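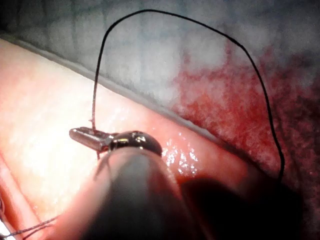
Thread handling takes up more of the suturing course than most trainees expect. Stitching is taught early and picked up fairly quickly, but keeping the thread under control between stitches takes longer. A fine black thread shows up well against pink tissue, and a wide, open loop like the one across the upper part of the picture is easy to follow by eye. The jaw has the thread near one end, with only a short tail below the grip.

**Thread and loop.** Held in a slender steel jaw, the thread rises almost straight up before it curves over. On the right it comes down in a long, slightly wavering line across the bloodstained area and is lost in shadow.

## Notes to go with the gallery

These notes were put together by Angus Leckie and Sieglinde Mühlbauer for people starting the Ometti suturing course. They were last revised on 29 November 2022.

- **Tail length.** A short tail is tidy, but it can slip back through a loose first throw. Beginners should leave more than they think they need and trim at the end.
- **Where to grip.** Take the thread near its end when tying. Avoid gripping any stretch that will stay in the stitch — metal jaws can crush or fray it.
- **Loop size.** Large loops are easier to see and slower to close. Start large, then reduce the size once the movements are steady.
- **Colour.** Dark thread is easier to see on pale or pink tissue. In shadow or over blood it is harder to pick out, so check where the far end lies before pulling.
- **Tension.** Pull slowly and watch the tissue as well as the thread. If the edges turn white or bunch up, it is too tight.

Practice at home can be done with a foam pad and any fine black thread. Wanting Jiang suggests 100 knots before the second session, spread over several evenings. Cherry Mae Marquez has a printed sheet on square knots and surgeon's knots, and copies are kept in the Esia room with the practice pads.

The next course starts in May. Please send corrections to these notes to Zhuoran Wei, who looks after the gallery pages.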